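Allowance (construction)

An allowance is a sum of money written into a construction or remodeling contract to cover an item that has not been selected or fully specified when the contract is signed. It is also called an allowance item or, in some regions, a provisional sum, although the two terms are not always used in the same way.
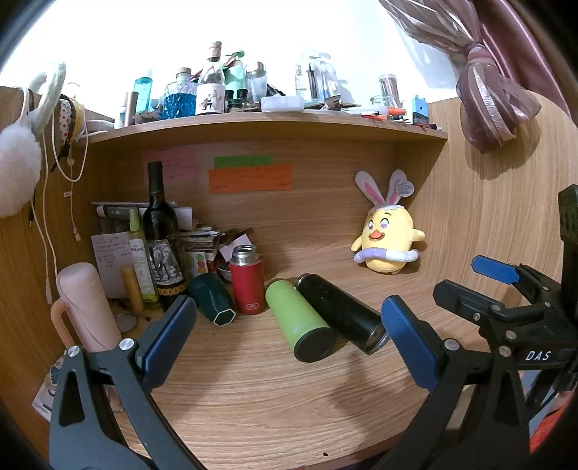

Overview

Most residential remodeling contracts are signed before every finish has been picked. Tile, plumbing fixtures, light fixtures, cabinet hardware, countertops, built-in shelving and floor coverings are the items most often left open. The contractor enters a figure for each open item so that a total contract price can be stated. When the owner makes a final selection, the figure is replaced by the true cost and the contract price goes up or down by the difference.

Allowances are used mainly in fixed-price contracts. In a cost-plus contract the owner already pays the true cost of materials, and any figure given for an unselected item is treated as an estimate only.

Types

Material allowance. Covers the purchase price of the item. Labor to install it is carried elsewhere in the contract price. This is the usual form for fixtures and appliances.

Installed allowance. Covers both the item and the labor to put it in place. It is common for custom cabinetry, built-in desks and stone work, where one shop often makes and installs the piece.

Contingent allowance. Covers work that may or may not be needed, such as replacing subfloor under an old bathtub. If the work is not needed, the full amount is credited to the owner. Some writers class this as a contingency and exclude it from the definition.

Calculation

An allowance may be written as a lump sum or as a unit price. A unit price allowance states a rate, for example $14 per square foot of wall tile, and the quantity is taken from the drawings or measured on site. A lump sum allowance states only a total, which leaves the quantity and the waste factor open to dispute.

Contracts differ on whether sales tax, delivery and storage are inside the figure. They also differ on markup. A common arrangement places the contractor's overhead and profit on the original allowance in the base price and applies a percentage, often 15 percent, to any amount above it. Under the same arrangement the percentage may or may not be returned when the final cost falls below the allowance. Where the contract is silent, the result depends on local law and on the practice of the parties.

Reconciliation

Reconciliation is the process of comparing the allowance with the final cost. It is normally recorded in a change order signed by both parties. The change order lists the allowance, the invoiced cost, the markup if any, and the net change to the contract price.

Allowances may be reconciled one by one as selections are made or all together at final payment. Item-by-item reconciliation gives the owner a current contract price throughout the job. Reconciliation at the end requires less paperwork but can produce a large balance at closeout.

Example

A kitchen contract includes a material allowance of $50 for each of four pendant lights, a total of $200. The owner selects lights that cost $80 each, or $320. The overage is $120. With a markup of 15 percent on the overage, $18 is added and the contract price rises by $138.

Disputes

The most frequent complaint is that an allowance was set too low for the grade of material shown in the drawings or discussed before signing. A low allowance reduces the apparent bid and makes it hard to compare with others. Owners who request several bids are often advised to supply the same allowance figures to every bidder.

Late selection is a second source of dispute. Many contracts include a selection schedule with a deadline for each item, and a missed deadline may entitle the contractor to extra time.

See also

Change order
Contingency (construction)
Cost-plus contract
Punch list
Selection schedule

This page was last edited on May 25, 2024.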